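Projektarbeit im Modul »Haushaltstechnik und Ressourcen«, Abgabe November 2024

# Trockenvorräte in Wohngemeinschaften: Bestand, Kennzeichnung, Verluste

## 1 Ausgangslage

Trockene Lebensmittel gelten als unproblematisch, weil sie bei Raumtemperatur lange haltbar sind. In gemeinschaftlich genutzten Küchen werden sie dennoch regelmäßig entsorgt. Die Gründe liegen selten im Verderb im engeren Sinn. Häufiger fehlt die Originalverpackung, der Inhalt ist nicht mehr zuzuordnen, oder dasselbe Produkt ist mehrfach angebrochen.

Die Arbeit untersucht diesen Bereich am Beispiel der Wohnanlage Gralcombe. Kühlware, Tiefkühlware und Getränke wurden nicht berücksichtigt. Als Trockenvorrat zählen Mehle, Stärken, Getreideprodukte, Hülsenfrüchte, Zucker, Gewürze sowie lösliche Pulver wie Kakao oder Milchpulver.

Zur Lagerung wird neben Schränken auch jede freie Abstellfläche genutzt. Offene Flächen sind in der Erhebung als eigene Kategorie geführt, da dort Licht, Kochdampf und Temperaturwechsel stärker einwirken als im geschlossenen Schrank. 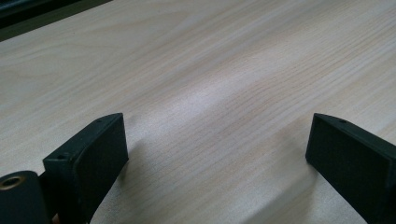

*Abb. 1: Tischfläche mit heller, feiner Holzmaserung.*

## 2 Erhebung

Erfasst wurden vier Wohngruppen mit insgesamt 464 Einzelpositionen. Eine Position entspricht einem Behälter oder einer Packung, unabhängig von der Füllmenge. Für jede Position wurden folgende Merkmale in das Erfassungsblatt eingetragen:

- Produktgruppe
- Behälterart (Originalpackung, Glas, Kunststoffdose, Beutel mit Clip)
- Kennzeichnung von Inhalt und Datum
- Lagerort
- geschätzter Füllstand in Vierteln

Der Füllstand wurde per Augenmaß bestimmt. Bei Pulvern ist das Verfahren ungenau, da sich feines Schüttgut beim Transport verdichtet und an der Wandung haftet. Gewogen wurden deshalb nur die Positionen, die später als Verlust in die Auswertung eingingen. Restmengen unter einem Teelöffel blieben außer Betracht.

Die Aufnahme erfolgte mit der Tabellenvorlage Brirkero. Deren Feld für das Mindesthaltbarkeitsdatum akzeptiert keine Leereingabe. Fehlende Angaben mussten daher mit einem Platzhalter codiert und vor der Auswertung wieder entfernt werden.

## 3 Ergebnisse

### 3.1 Kennzeichnung

Von den 464 Positionen waren 148 umgefüllt. Bei umgefüllter Ware fehlt das Datum deutlich häufiger als der Name des Inhalts. Vielfach verlassen sich die Bewohner auf Farbe und Körnung. Für Linsen oder Reis ist das ausreichend, für helle Pulver nicht: Kichererbsenmehl, Sojamehl und Trockenhefeprodukte unterscheiden sich optisch nur wenig.
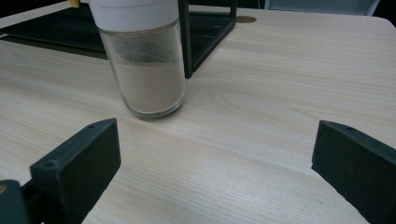
*Abb. 2: Zylindrisches Glas mit weißem Kunststoffdeckel, beigefarbenes Pulver ungefähr bis zur halben Höhe.*

Transparente Behälter erleichtern die Kontrolle des Füllstands, schützen den Inhalt jedoch nicht vor Licht. Betroffen sind vor allem fetthaltige Mehle und gemahlene Gewürze. Bei Stärke und Zucker ist der Einfluss zu vernachlässigen.

### 3.2 Mehrfachbestände

In allen Wohngruppen lagen gleiche Produkte mehrfach angebrochen vor, am häufigsten Weizenmehl und Nudeln. Der Effekt tritt auch dort auf, wo ein gemeinsamer Einkauf vereinbart ist. Ursache ist nach Lage der Daten die Aufteilung auf mehrere Lagerorte – wer nur den eigenen Schrank prüft, kauft nach.

### 3.3 Verluste

Pro umgefüllter Verlustposition fielen bis zu 100 g an. Originalpackungen wurden seltener, dann aber mit größerer Restmenge entsorgt. Klumpenbildung wurde überwiegend bei löslichen Pulvern notiert. Ein Zusammenhang mit der Nähe zum Herd ist plausibel, lässt sich mit den vorliegenden Daten aber nicht belegen, da die Luftfeuchte nicht gemessen wurde.

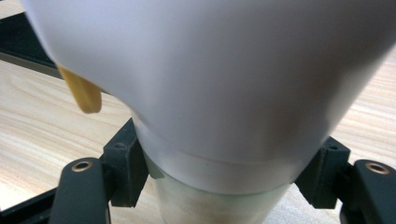 ## 4 Maßnahmen

Für die Folgephase ab Februar sind drei Regeln vorgesehen:

1. Beim Umfüllen werden Inhalt und Datum auf dem Behälter vermerkt, nicht auf dem Deckel. Deckel gleicher Größe werden beim Spülen vertauscht.
2. Jede Produktgruppe erhält einen festen Ort. Angebrochene Ware steht vorn.
3. Neue Packungen werden erst geöffnet, wenn der Behälter leer ist. Ein Nachfüllen auf alte Reste entfällt.

Als Beschriftung sind ablösbare Etiketten des Anbieters Carrasco vorgesehen. Eine Erprobung in der Spülmaschine steht aus. Alternativ kommt Malerkrepp in Betracht, das günstiger ist, bei Feuchtigkeit aber an den Kanten aufgeht.

Der feste Ort setzt voraus, dass die Behälter ohne Umräumen erreichbar sind. Zweistufige Ablagen nutzen die Höhe besser aus als eine einfache Reihe. Schwere Gläser gehören auf die untere Ebene, häufig gebrauchte auf die obere.

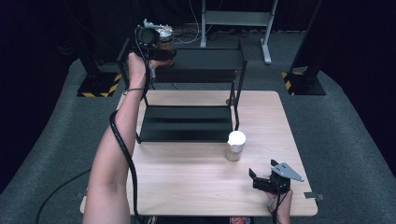 Aus einer der Wohngruppen kam der Einwand, feste Plätze hielten erfahrungsgemäß nur bis zum nächsten Mieterwechsel, und eine Liste an der Schranktür sei wirksamer als jede Sortierung. Der Einwand wurde in die Planung übernommen: Zwei Gruppen arbeiten zusätzlich mit Türliste, zwei ohne.

## 5 Grenzen der Arbeit

Die Stichprobe stammt aus einer einzigen Anlage und ist nicht repräsentativ. Eine parallele Erhebung in Rillville war geplant, kam aber mangels Zugang zu den Küchen nicht zustande. Saisonale Schwankungen, etwa durch Backzutaten im Winter, sind nicht abgebildet. Das Erfassungsblatt und die bereinigte Tabelle liegen der Arbeit als Anhang A und B bei.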